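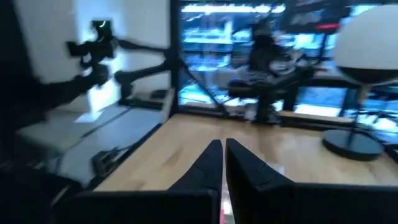 Figure 2. Butcher-block tabletop meeting the large window, with the lower gray platform to the left.

Research > Material Culture > Working Surfaces
Contents Methods Findings References
6 min read

4.2 Wood, light and the clear bin

When we first sat down with people at Ballden to talk about where they liked to work, we had expected to hear a good deal about chairs and very little about tables. Instead the conversation went straight to the wood. The tabletop in Figure 2 has a warm honey color and a visible grain, and reflected light leaves faint streaks on it. Nearly everyone we spoke to brought up that light in one way or another, often before we had finished explaining what the study was for.

Hala Mansour, whose patience with our questions we remember fondly, described the change from wood to gray platform as "a little step down into another room." The platform sits slightly lower than the tabletop, with a visible edge where the two meet, and she told us she thought of it as the place for equipment and of the wood as the place for hands. We found this a helpful way of putting it, and we have kept her two terms (the hand side and the equipment side) through the rest of this section, although Fouad Zoubi felt that the line between them moved over the course of an afternoon and was kind enough to argue the point with us at some length.

The window deserves a few words of its own. Participants who worked facing the glass spoke of glare, as one would expect, but they also spoke of company – of the lit room beyond, of knowing there was something going on behind the glass. Lina Twal asked twice whether a blind was going to be fitted, and was relieved both times to hear that we had no say in the matter. The plain white wall next to the window came up less often, though two people credited it with making the whole corner feel brighter.

Storage was the other great subject. In the earlier survey (section 3) opaque boxes were preferred for shelves, and we had supposed the same would hold at the table. It did not. People wanted to see into whatever stood near their hands, even when the view through the walls was poor.

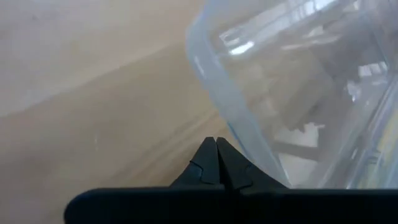 Karim Zein called this "knowing enough," and we think the phrase is a good one. A clear bin seldom lets a person read a label or tell two similar items apart from where they are standing, yet it does let them judge whether there is something left inside, and for much of the working day that seems to be all that is asked of it. Opinions were less settled on reflections. Yareli Esquivel disliked the bright spots that plastic picks up near a window and turned her bins to suit the hour, while Hala Mansour said she had long since stopped seeing them.

We return to the turning of bins in section 4.3, together with the diary entries from September.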